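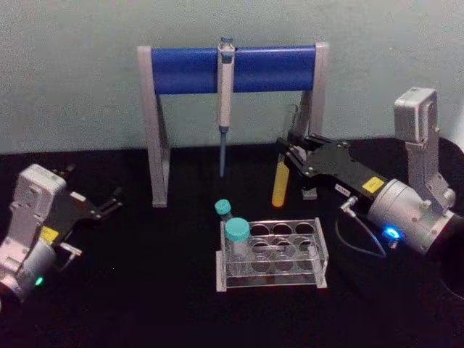 Jivavach is a small town with one big employer, the Pichon water laboratory, and in October the laboratory opens its doors to visitors from four in the afternoon. I went there with my neighbor Somtochukwu Bashir, who wanted to know why the water in our street tastes of iron in autumn. The first room was for measuring small volumes. I had always thought that a pipette is kept in a drawer, like a spoon, but it hangs upright from a blue bar, with the tip pointing down. Our guide told us that a pipette laid flat after use can get liquid inside its body, and then the whole instrument must be cleaned and checked again. The clear rack for tubes, with its two rows of holes, is the same type I remember from my school.

After this we went down to the sample reception. The bottles come from 20 wells and from the river Wultetti, and each bottle has a paper form with the name of the place and the hour. The river bottles are collected early in the morning. If a form is not complete, the sample is refused, even when the driver has come a long way. I found this strict, but the woman at the desk explained it very patiently. A result without a place is of no use to anyone.

The part I liked most was the tasting. Two jugs stood on a table in the corridor, one with water from the old well and one with water from the new Allisport pipeline. Somtochukwu recognized the old well immediately. He asked his question about the iron, and the answer was long. In autumn the town uses less water, so it stays longer in the old pipes under our street, and it takes the taste from there. It is allowed to drink it. The advice is to let the tap run for a short time in the morning.

The visit takes 2 hours and it is free, but you must write your name on a list at the gate. The bus stop is 400 meters from the gate, on the side of the bakery. Bring a warm jacket for the reception room, they keep it cold for the samples. The coffee in the canteen was made with pipeline water.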